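Plaltside Swap & Fix Forum > Storage and Bins > peeling liner in gray sorting bin, replace or leave?

tlie_41
Posts: 561
Ok so. Have two of the big gray Eklund bins, the ones with the sloped sides. Front one has a white panel on the back wall and it's coming apart. Top half fine, few scratches, bottom is all gray and black speckles where the surface peeled. Tape at the bottom corner is wrinkled too. Metal floor is scuffed but I dont care about that.

Do I peel the whole thing off or stick a new one over? Kids' toys go in there mostly so would like it not to shed flakes.

– Torunn Lie

garagemoth
Peel it. Never go over old panel, the new one just lets go where the old one is loose. Heat gun on low, plastic scraper, done in an evening.

Filico_fan
Disagree. Heat gun on a bin like that?? Good way to get a wavy wall. I put Filico sheet right over mine, four years, still flat. Sand the rough part first tho.

garagemoth
I said low. And yours was scratched, hers is peeling, different problem. Got a pic Torunn?

tlie_41
Posts: 562
yep, this is it on the table now
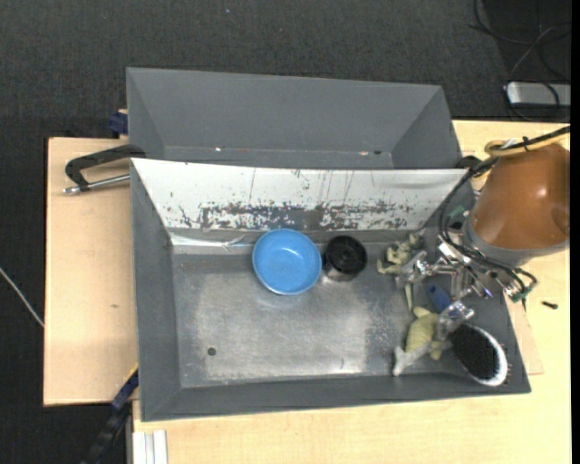
Front bin, white panel at the back. Worst of it is the lower part, above the floor.

isabelle.li
Oh wow ok that's past sanding. Whole lower band has gone. I'm with moth on peeling, but skip the heat, try a hair dryer and go slow from the taped end. Citrus cleaner for whatever glue stays behind. Rinse it well if toys are going back in.

Also love the sea creature looking guy on the right, the yellow-green one. Turtle?

tlie_41
lol no idea, came in a mixed bag from the Claltstead sale in October. We call it the lizard. My daughter says seal. The gray bit with the forked end is out of the same bag, never worked out what it goes to

Filico_fan
Fine, I'll give you the bottom half. But the top is still mostly good. Cut straight across above the bad band, pull only that, put a new strip in. Why rip out good panel?

isabelle.li
Because then you have a seam halfway up and it'll catch on everything. Small toys with legs and fins, they will find it. Do the wall in one piece.

Filico_fan
Butt joint with tape over it. Mine doesnt catch on anything

garagemoth
You keep paint rags in yours

Filico_fan
and?

oldshelf1247
Other option, no panel at all. The other walls are bare gray and look ok to me. What is the white one even for

tlie_41
Was there when I got it. I like it becuase small dark stuff shows up against it, that black container next to the blue bowl for instance. With everything gray I lose things down there. But maybe not worth the trouble

oldshelf1247
Put the small stuff IN the bowl. Bigger bowl if you need it. Save yourself the panel

isabelle.li
Not a bad idea tbh. Still has to come off first either way, so start there Torunn. I have most of a bottle of citrus cleaner left over if you want it, am in Plaltside most afternoons.

tlie_41
Yes please! Will pm you. Going with hair dryer, whole wall, then decide on new panel or none. Second bin stays as is, couple of little marks inside but nothing peeling

garagemoth
Good. Do the taped corner first and bag the flakes as you go, they stick to socks

Filico_fan
for the record the strip would have worked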